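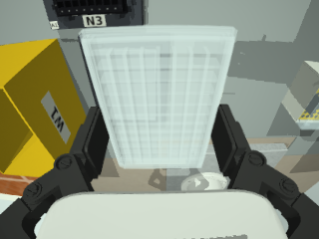 Stilomville Allotments and Gardens Forum
Growing Under Cover > Seed sowing
Thread: Sowing leeks in August for overwintering, worth it or not?

pellmell
I've got a half plot that will be empty once the second earlies are out and I'm thinking of sowing leeks now to stand small over winter and crop in late spring. My neighbour on the site says it's a waste of compost and they'll all bolt in April. The book I have says sow in March and doesn't mention anything else.

Has anyone done it? I've got half a packet of Musselburgh left and an unopened one of something called Stirance, which came free with an order. Soil is heavy, drains badly at the bottom end.

dunnock_lane
Your neighbour is mostly right. Leeks are biennial. If they go into winter bigger than a pencil they'll take the cold as their signal and run up to flower once the days get longer. If they go in smaller than that they usually sit there and do nothing, then grow on. The whole thing depends on size in November and you can't control the autumn.

I did it two years running. First year fine, second year we had a mild October and I lost most of the row to flower stalks.

Consuelo Sánchez
I do it every year and wouldn't stop. We eat them in May and June, when there's nothing else in the onion line except chives. You are not trying to get big leeks. Mine come up thumb thick at best and they're tender all the way through.

I sow in the last week of August, never before. I think a lot of people who say it doesn't work have sown in July.

pellmell
Thanks both. Consuelo, do you sow direct or in something?

Consuelo Sánchez
In pots. A deep pot, sown fairly thickly, kept outside against the north wall so it doesn't dry out. They go into the ground in October when they look like grass. I know people say that's too small to transplant, but it's never bothered them.

Spacing is about a hand's width. They don't need the room a proper winter leek does.

oldgasworks
I wouldn't use Musselburgh for this. It's a good leek but in my experience it's one of the first to bolt. You want one of the late blue-green ones. Never heard of Stirance. Who was it from?

pellmell
Packet says Pikutar Seeds, Ponce Road. No description on the back beyond "hardy, late". Says 100 seeds.

oldgasworks
I've had beans from Pikutar and they were all right. "Hardy, late" is what you want so I'd give that one a go and keep the Musselburgh for March, if it'll keep. Leek seed goes off quicker than people think. I'd expect poor germination by its third year.

marrowfatmick
I'm going to disagree with the lot of you and say don't bother with leeks, put in overwintering onion sets or garlic and have done with it. Same family, same bit of ground, far less messing about. You push them in and walk off. For a half plot with heavy soil at the bottom end I'd do broad beans there and garlic at the top.

dunnock_lane
He asked about leeks, Mick.

marrowfatmick
He asked if it was worth it. I'm saying it isn't. I grew 40 of them the way Consuelo says and got about enough for two pans of soup. The bed was tied up from October to June for that. I could have had garlic off it and still been clear in time for the squashes.

Consuelo Sánchez
40 is a very short row. And how thick did you plant them? I'm not saying it's the best use of space if you count it up by weight. I have 378 in this year by my notebook and I give a lot away. It's about having something fresh at that time of year. The stored onions are sprouting by then.

marrowfatmick
You counted them?

Consuelo Sánchez
I count everything when I plant out. It's how I know whether a variety is any good. If I put in so many and lift so many in June then I've got something to compare with the year before. Last year I lost nearly 100, mostly at the wet end of the bed, and the year before hardly any.

pellmell
The wet end is what worries me. Mine had standing water on it in January. Would a raised ridge do any good?

dunnock_lane
It would help. Leeks will take a surprising amount of wet but little ones rot at the base if they're sitting in it. I'd pull the soil up into low ridges and plant along the top. You lose the blanching but with baby leeks there's not much to blanch anyway. Don't dig in a lot of manure beforehand or you'll get soft growth and they'll be knocked flat by the first frost.

fen_end_sue
Can I ask about leek moth? I gave up on leeks entirely three years ago. By September every one of mine was shredded down the middle and when you peeled them back there was a little caterpillar or the cocoon. I'd like to try again but not if I'm just feeding moths.

oldgasworks
That's one real point in favour of doing it late. The worst of the moth is over by the time yours go out in October. The seedlings can still get it in the pots in September so keep fine mesh over them. Enviromesh or whatever, as long as it's fine. Ordinary butterfly netting is no use, they go straight through.

You also get allium leaf miner, and that has an autumn flight, October into November. So the mesh needs to stay on after planting. I leave it until Christmas and put it back on at the start of March.

fen_end_sue
Thank you. I didn't know they had two goes at it. That may be what I had, thinking back, because some of them had little brown things like grains of rice lower down in the stem and no caterpillar.

oldgasworks
Brown grains of rice is leaf miner. Don't compost those, bin them.

Consuelo Sánchez
Agree with all of that. I'd add that the mesh wants to be held up off the leaves with hoops. If it's lying on them the fly can still get at the plant through it.

pellmell
OK, I think I'm going to do half and half. Garlic at the top as Mick says and a couple of ridges of leeks below. What compost are people using for sowing? I've got an open bag of multipurpose that's been in the shed since spring and it's gone a bit dusty.

marrowfatmick
Use it. Leeks aren't fussy. Sieve out the sticks and wet it the night before.

dunnock_lane
I'd mix in a bit of fresh. Old multipurpose hasn't got much feed left in it and they'll be in the pot two months. If you don't want to buy a bag for the sake of it then a weak liquid feed once in late September will do. Only once. You want them hungry going into the winter.

Also it'll be hot still when you sow. Leek seed doesn't like germinating in heat. Keep the pots in the shade until they're up, don't put them in the greenhouse.

pellmell
I was going to put them in the greenhouse. Good job I asked.

tansy_row
Bit of a different experience from up here, in case anyone reading is further north or on a hill. I've tried late August twice and both times they were too small to survive. They weren't rotted, they'd been heaved out of the ground by frost and were lying on the surface. I now sow in the first week of August and it works. I do get a few bolters but not many. I think whoever is giving dates needs to say where they are.

Consuelo Sánchez
Fair point. I'm in Stilomville itself, low down and fairly sheltered, and we don't get hard frosts before December most years. If I were up your way I'd go earlier too.

dunnock_lane
Same here, and pellmell is on the lower site I think, so Consuelo's dates should do. On the heaving, it's worth walking along after a hard frost and firming any loose ones back in with your boot.

And with the ones that do bolt, if you catch them when the stalk is just starting you can still eat them. Pull it, split it and take the hard core out. The outside is perfectly good. People throw away a lot of decent leeks because they see a flower bud.

marrowfatmick
Or leave two or three for the bees. I will admit the flowers are good.

pellmell
Update for anyone who was following. Sown last night, two deep pots of the Stirance, on the shady side of the shed with mesh over. I did put a pinch of the old Musselburgh in a third pot to see if it comes up at all. Garlic ordered.

My neighbour has had a look and says I'll be sorry in April.

oldgasworks
Post again in spring and say how the Stirance did, I can't find anyone else growing it.

fen_end_sue
I've ordered some mesh. Is 0.8 mm fine enough for the leaf miner or do I need the smaller one?

oldgasworks
0.8 is what I've been using and I've had no trouble with it. Bury the edges, don't just weigh them down with bricks.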